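Reading time: 2 min

To the Gokeo Fund, on the use of the quilting grant

I thank you for the 4,000 you gave for my year of study. Until now I have spent 3,418, mostly for the class fees and the cotton.
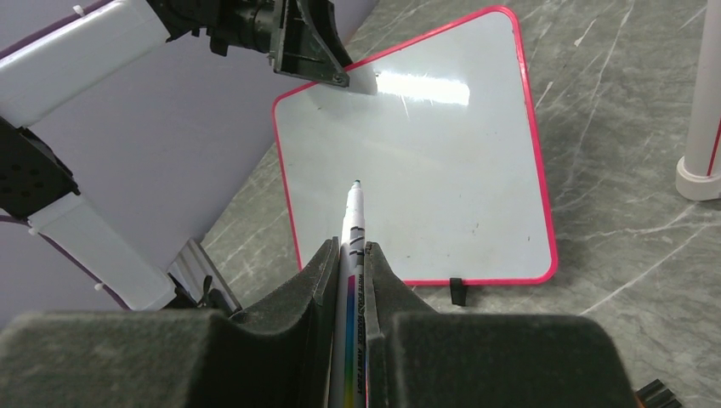 The dyeing class was harder than I expected. My first blues came out too flat, and I repeated them with less salt.
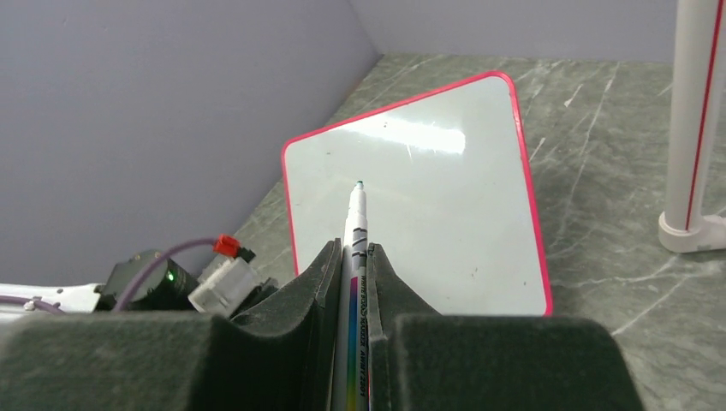

Drurthorpe, November

I have now finished 8 panels of the Condori series. Two of them I will sew again, as the border pulls to one side.

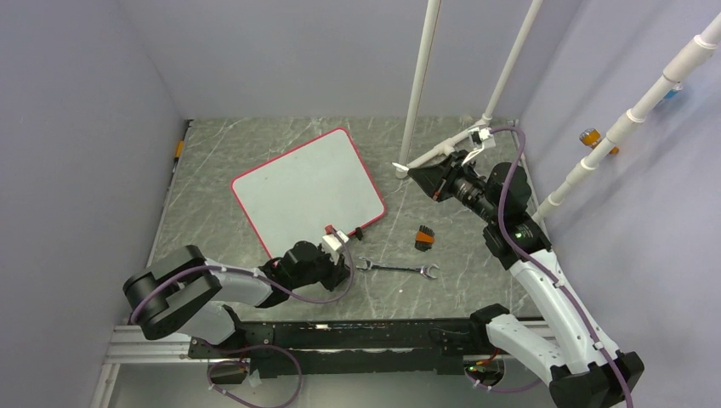 What remains

The rest of the money will pay for batting and for the transport to the Clukitz show.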